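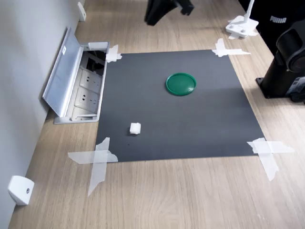 Bench arrangement for the small-object test: mat, lid and cube.

Workshop Tips: Comparing Grippers on a Tabletop Arm

These notes are issued by the Buckley training workshop for members who wish to compare the Grorner and Hernora fingers on the same arm. They apply to both bench stations.

Preparing the surface
Lay a dark, matte mat flat on the bench and tape it at every corner. Crossed strips hold better than a single strip, and they should run well onto the wood. Iltavwood bench tops may be wiped with a barely damp cloth beforehand; allow the surface to dry before taping. Remove old tape slowly, along the grain.

Choosing test objects
Use one soft object and one rigid object. A small white cube shows up well against charcoal gray, and a plastic jar lid with a raised rim will quickly show whether the fingers close evenly. Glossy lids reflect overhead light. Turn the lamp aside before adjusting the camera exposure.

Checking the gripper
Bring the fingers down slowly over an open part of the mat and stop short of contact. Confirm that the tips are level with each other.
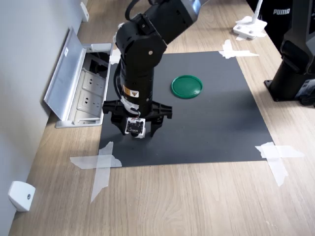
Wires to any board mounted on the gripper must have enough slack for a full turn of the wrist — a tight wire will spoil a comparison long before it breaks. A narrow band of tape is acceptable for marking the wrist position, but it must not cover a warning label.

Running the comparison
Complete 64 attempts with each set of fingers, and return the object to its starting point every time. Record a dropped object as a failure, even if it lands in the correct place. Change only the fingers between sets. Speed, camera position and controller settings remain as they were.

Putting away
Park the arm clear of the mat before switching off the controller. Close the lid of the bench outlet once all plugs have been removed. Score sheets are collected on Friday.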